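Vesto bringt Abtropfgestell Onora aus hellem Holz in den Handel

24. Februar 2021

Der Haushaltswarenhersteller Vesto erweitert sein Küchensortiment um das Abtropfgestell Onora. Es ist für kleine Haushalte gedacht, in denen Teller von Hand gespült werden und neben der Spüle wenig Platz bleibt. Das Gestell ist ab sofort im Fachhandel und über den Versand Fliltoler erhältlich.

Onora besteht aus zwei Grundleisten, die an beiden Enden durch kurze Querstäbe verbunden sind. Auf jeder Leiste stehen sechs Rundstäbe. Die Teller werden hochkant dazwischengestellt, das Wasser läuft nach unten ab. Eine Schale gehört nicht zum Lieferumfang – das Gestell kann auf der Abtropffläche der Spüle oder auf einem gefalteten Geschirrtuch stehen.

Passend zum Gestell bietet Vesto die Tellerserie Villanueva an. Die flachen Teller haben einen erhöhten Rand und sind zunächst in Blau lieferbar. Weitere Farben sind in Vorbereitung, ein Termin steht noch nicht fest. Gestell und Teller werden einzeln verkauft.

Die erste Auflage von Onora umfasst 2491 Stück. Davon gehen 500 an Fliltoler, die übrigen verteilen sich auf den stationären Handel. In 80 Geschäften wird das Gestell ausgestellt, sobald die Läden wieder für Kundschaft öffnen dürfen. Händler, die noch im Februar bestellen, erhalten ein Ausstellungsstück ohne Berechnung.

Zur Pflege empfiehlt Vesto, das Holz nach dem Gebrauch abzuwischen und an der Luft trocknen zu lassen. In die Spülmaschine gehört es nicht. Wird die Oberfläche mit der Zeit rau, genügt feines Schleifpapier und etwas lebensmittelechtes Öl. Die Garantie beträgt zwei Jahre.

Bildmaterial und Händlerunterlagen verschickt die Pressestelle von Vesto auf Anfrage. 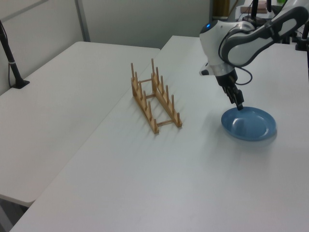

Kommentar von Fliltoler: Wir nehmen Vorbestellungen für Onora ab heute an. Nach der Spülmaschine werden wir schon jetzt oft gefragt, deshalb steht der Pflegehinweis bei uns gleich oben auf der Artikelseite – und die Teller haben dort eine eigene Bestellnummer.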